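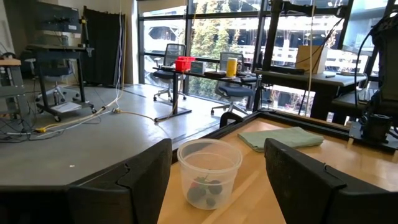 About Hadora

Hadora sells fruit in tubs. We have tried over the years to make it sound grander than that, and a consultant once got as far as "curated orchard moments" before Pirjo showed him where the stairs were.

Pirjo Jääskeläinen started the business with her sister Saimi, a borrowed van and a firm belief that offices would eat better if someone else did the washing up. They were half right. Offices eat the strawberries first, then the dark berries, and leave the melon until it has to be spoken to. We stopped doing melon.

These days we send out 400 tubs on a normal morning and 1,000 in June, when everybody remembers fruit exists. The tubs are clear plastic so you can see what you're getting. Send them back and we wash them and use them again. Esko Kinnunen runs the washing and has views on lids.

Noreen Mac Giolla buys the berries and answers the phone, sometimes in that order. Santeri Savolainen drives the Indgate round and folds the tea towels — squarely, or he does them again.

Orders for the next morning close at 3 p.m. Noreen may be talked into 3.10, but don't tell her we said so.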